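Filed under: Automation on the floor / Notes and data

# jerimport-cans

I pack drinks for a living and I also look after this repo, so the README is a bit of both. Jerimport is our warehouse's set of can-handling recordings: 300 grasps, one can each, every one labelled by somebody who used to do that same grab by hand (me included!). We do mixed cartons at Pudeck, all those odd little import orders that no big machine wants to touch.

## What's in it

- `grasps/` - 300 short recordings from the wrist camera
- `labels.csv` - one row per grasp, with can size, finger position and a notes column
- `rejects/` - 20 recordings we argued over and left out of the main set

Cans are held low on the body, lid up, so the lid code and the side panel stay readable for whoever is labelling.
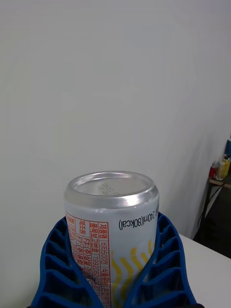 Last updated: July

The 240 ml cans with the Korean product panel are my favourites to label, what with the volume and the 80 kcal printed right there in black. Please note which side the finger presses on, panel or stripes, because the sorting script (called Savchuk, don't ask me why) reads that column first.

## What changed at work

People always ask, so it may as well go in here. Before the arm I'd lift cans all shift and my wrists were cooked by smoko. Now I do 50 labels in the morning, then I'm back on the line checking cartons and sorting out whatever the arm has put aside. It's easier on the body and harder on the eyes. A couple of the crew miss the old rhythm and the yarning that went with it, and I get that - you can't have much of a chat over a spreadsheet. We did get the labelling hours put on the roster as proper skilled time, though, and I'm still pretty chuffed about it.

## Known problems

- Row 221 has the wrong can size. I keep meaning to fix it.
- Notes are in everyone's own words, so "squishy", "soft" and "bit of give" all mean the same thing.
- No glass and no cartons. Those are in Jesuston, our other repo, which is a fair bit messier than this one.

Found a dodgy label? Open an issue with the row number and I'll look at it after my shift.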